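Home Contents Previous chapter Next chapter Index
Search this book Enter a term Go
5/27/26
Henryk Czerwiński and Krystyna Michalski

Chapter 4
Racks and Loading

4.1 Purpose of the rack

A dish rack holds ware apart during washing, draining and storage. Its performance depends on the spacing of its supports, the openness of its floor and walls, and the way in which it is loaded. The machine and the detergent are treated in Chapters 5 and 6. The present chapter deals only with the rack and what is put in it.

Racks used in catering kitchens fall into two main groups. Open racks have a flat lattice floor and no internal supports, and take cutlery, jugs and bowls of mixed size. Peg racks have the same lattice floor with rows of upright pegs rising from it. Plates and trays stand on edge between the rows. A third group, the compartment rack, is used for glasses and cups and is covered in section 4.5.

4.2 Parts of a peg rack

The floor is a grid of crossing ribs. Water must pass through it in both directions, so the ribs are kept narrow and the openings wide. The pegs are moulded as one piece with the floor. A peg with a cross-shaped section resists bending better than a flat one of the same mass, and it touches the plate along a thin edge, leaving little area in which water can collect.

Walls may be solid, slatted, or a mixture of the two. Solid panels add stiffness and give a surface for labels. Slatted walls admit spray from the side and speed up draining. Handle openings are set high in the wall so that the fingers stay clear of the ware.

4.3 Inspection before loading

In the trials at the Britthorpe training kitchen, racks of the Lindemann pattern were examined empty before each shift. A rack was withdrawn if a peg had snapped, if a floor rib had split, or if the base rocked on a level table. Bent pegs were recorded but left in service unless they closed the gap to the next row.

Of the 300 racks checked in August, 70 were withdrawn. Most of the faults were in the outer rows - these take the load when a rack is dropped or pushed hard against a wall. Cracked handle openings were the next most common fault.

An empty rack should be viewed from above and at an angle, with the rows of pegs running away from the observer. A leaning peg then shows as a break in the row.

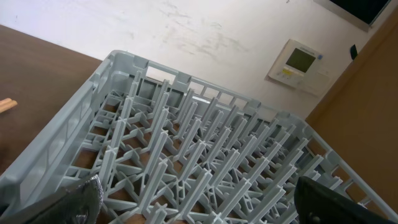
Once a rack has passed inspection, loading begins at the row furthest from the operator. Plates face the same way throughout, and large plates are kept to the rear rows. No plate should rest against another.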